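4. The Jillidholm student project

4.1 Setting and participants

The work reported in this section was done in the second-year automation elective at Jillidholm College. The elective is taught over a single term and ends in a project carried out in small groups. The group considered here chose to collect demonstrations on a tabletop arm and to train a visual reaching policy from the wrist camera alone. Alasdair Rutherford supervised the project and Ishbel MacBrayne ran the laboratory sessions. The group had 8 members, none of whom had operated an arm before the start of term. All had completed the introductory programming unit, and most had taken the mechanics unit that runs beside it.

The course handbook asks each group to write a problem statement before touching the equipment. The statement submitted on Tuesday, September 28, 2021 proposed a pick-and-place task with a fixed overhead camera and the wrist camera used together. The overhead camera was dropped in the first review. Rutherford's comment on the draft was that two views would let the students reach a usable success rate without ever learning which view carried the information. The revised statement restricted the input to the wrist camera and the joint encoders, and restricted the task to reaching and closing on a single soft object.

4.2 Task and workspace

The workspace is a wood tabletop with the arm mounted at one side. No mat or backdrop was used. The students were told that covering the wood would make the segmentation problem easier and were asked to defer that step until they had measured how much easier it became. The grain, the joins between strips and any local marks in the surface were therefore part of the input throughout.

A trial begins with the gripper open and the object somewhere ahead of the fingers. The operator, or later the policy, moves the arm so that the object lies between the fingers, closes, and lifts clear of the table. A trial is scored as a success if the object stays in the grip until the arm reaches a fixed height. A trial is scored as a contact failure if either finger pushes the object before closing, and as a miss if the fingers close on nothing. Trials stopped by the operator are recorded separately and are excluded from the rates discussed below.

Soft objects were preferred for safety and for a practical reason related to the controller. The Illon controller used in the elective reports finger position but has no force sensing, and early sessions with rigid blocks produced several stalls when the fingers closed off-centre. A padded object tolerates the same error with some deformation. The disadvantage is that its outline changes from trial to trial, and a policy that depends on a particular outline will degrade when the object has been handled.

4.3 Collection procedure

Demonstrations were recorded by teleoperation through Kumsa, the department's in-house logging package. Kumsa writes one record for each control step, containing the camera image, the encoder readings, the commanded motion and the gripper command. The students worked in pairs. One person drove the arm and the other reset the object, called the start of the trial and entered the score. Pairs exchanged roles halfway through each session.

The collection protocol went through one significant revision. In its first form the resetting student placed the object wherever seemed reasonable, and inspection of the logs showed that placements had drifted towards the centre line of the gripper. MacBrayne asked the group to plot the positions themselves before suggesting a remedy. They responded by drawing a placement grid on paper, which was used to set the object down and then taken away before the start was called. Cells were visited in an order generated in advance, so that neither student chose the position. Orientation remained free.

After the revision the group recorded some 3,000 trials over the rest of the term. Sessions were scheduled both in daylight and in the evening under the ceiling lights. The distinction was not planned as an experimental variable. It followed from the timetable, and it later proved to be the most informative factor in the data.

Operators were asked to look only at the monitor and to leave the arm itself out of their direct view. Compliance was imperfect at first. A demonstrator who can see the arm directly will correct errors that are invisible to the wrist camera, and the resulting trajectory contains actions that the policy has no means of reproducing. The group turned the operator's chair to face away from the bench, and hesitation near the object increased for a short period before settling.

4.4 Shadows as a confounding cue

The main technical difficulty arose from shadows cast by the arm. With an overhead source behind the wrist, the gripper's own shadow lies between the fingers and the object for much of the approach. It moves with the arm and, over a plain light surface, may have higher contrast than the object. Figure 2 gives a view of this kind.

The first segmentation model was trained on labels drawn by the students. It assigned part of the gripper shadow to the object class in a large share of evening images. Examination of the labels showed that the annotators had disagreed on the contact shadow, meaning the shading immediately beside the object where it rests on the table. Some had traced it as part of the object and others had left it out. The model appeared to have extended the more generous rule to any soft-edged dark region near the fingers.

The group discussed three remedies. The first was to relabel with a written rule excluding all shading. The second was to add a shadow class, so that the model had somewhere to assign these regions. The third was to compute the expected position of the gripper shadow from the encoders and a measured lamp position, then mask it. The third option attracted the most interest among the students and was the least robust, as it required the lamp position to be known and left daylight sessions unaddressed. Rutherford allowed a short trial of it on the condition that the relabelling went ahead in parallel.

Relabelling with an explicit shadow class gave the clearest improvement. The rule was written on one page and kept at the annotation desk. It defined the object boundary as the edge of the material, required contact shading to be marked as shadow, and directed annotators to flag any image in which the boundary could not be found. Flagged images were reviewed by a second student. The geometric mask worked acceptably in the one evening session for which it had been calibrated and failed in the next, when the lamp had been moved to clean the bench.

Surface marks were a smaller problem. Blotches in the wood were sometimes proposed as objects by the first model, usually with low confidence. Because the marks are fixed to the table, they keep the same position in the arm's base coordinates while moving through the wrist view. Several students noticed this independently in the logs. It was used as a teaching point on coordinate frames and was never built into the model, as the relabelled data removed most of the false proposals without it.

4.5 Policy training and evaluation

The reaching policy was trained by behavioural cloning on successful demonstrations only. The network received the current image, a short history of encoder readings and the segmentation output, and returned a motion increment and a gripper command. Training was carried out on the shared machine at the Celtden campus overnight, which limited each group to one run between sessions and obliged the students to decide in advance what a run was meant to show.

Evaluation used placements held back from training, with lighting alternated between sessions. Misses fell after relabelling, and the fall was concentrated in the evening condition. Contact failures changed little. They were most frequent when the object lay well to one side of the gripper axis, where the near finger reached the object before the wrist had turned. The students attributed this to a shortage of demonstrations with late rotation. We regard the explanation as plausible but untested, as the term ended before further trials could be collected.

Closing behaviour deserves a separate remark. The policy tended to close early when the object left the top of the view and reappeared, an event that occurs if the wrist pitches during descent. Human operators waited in the same situation. A longer image history would probably help, at the cost of training time that the shared machine could not provide.

4.6 Observations on teaching

Each student kept a logbook, and 9 entries were required for a pass. The entries show a shift in what the group counted as a fault. Early entries attribute failures to the arm or to the network architecture. Later entries refer mostly to placement, labelling rules and lighting. MacBrayne's session notes record the same shift, and place it after the position plots and the label comparison, both of which the students produced from their own data.

The written report was assessed on the account of failures as well as the final rate. We intend to keep this weighting when the elective next runs in April, and to introduce the labelling rule exercise before collection begins. The placement grid will not be supplied.

Figure 2. Wrist camera view with the gripper open above the wood surface. Shadows of the gripper and arm fall on the wood between the fingers and a dark blue-grey, soft-looking object.

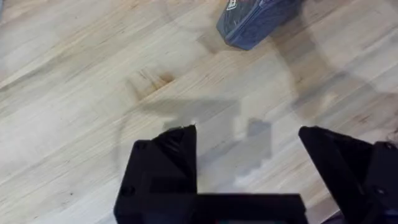

Why did the group record trials in pairs?

One student drove the arm while the other reset the object, called the start and entered the score. This let the operator keep to the monitor during the trial, and the two exchanged roles halfway through each session.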